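Evaluation of the Treveck Arm Kit for Tabletop Tasks

Student project report, Robotics Laboratory, Atdale

3. The kit and its price

The Treveck kit was bought for our course at a price of 2,860 dollars. It contains the arm, a gripper with two fingers, the control box and a license for the Ellavau software. The license covers 2 computers. A second set of fingers can be ordered separately, but we did not order it.

Installation took us one afternoon. The manual is clear in the mechanical part and quite weak in the software part. For example, it explains how to set the speed limit, but it does not say that the limit is lost after a restart. We found this by reading the Ellavau log.
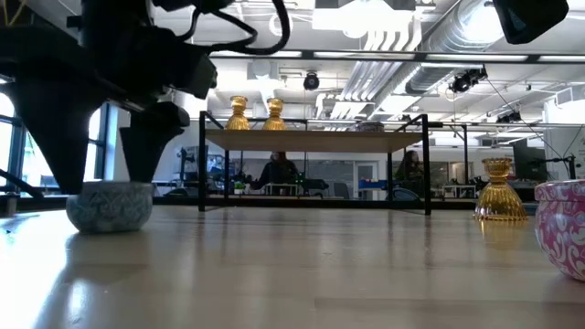
Our main question was if the standard fingers are good enough for household objects. The supplier shows the kit mostly with cubes and boxes, and these we could pick without any tuning. Round objects are a different matter. With a small, low bowl like the blue-gray one under the gripper, the fingers must come down from above and the position must be chosen carefully — a small error sideways and one finger lands on the rim. Glass candle holders with a narrow middle are easier to approach, but we reduced the closing force for them.

We made 63 attempts with bowls and glass objects together. In 7 of them the object slipped or was not gripped at all. Most of these failures were with bowls, and most came before we corrected the height of the table in the software. We consider this result acceptable for teaching.

3.1 Support

We wrote to Treveck two times. The first answer came on Friday of the same week and solved our problem with the speed limit. The second question, about the cable length, was answered only with a link to the manual.

3.2 Comparison

The Venkataraman kit, used by the group before us, has softer fingers and a simpler program — however, it can not save more than one grip position. For this reason we prefer Treveck for the next course.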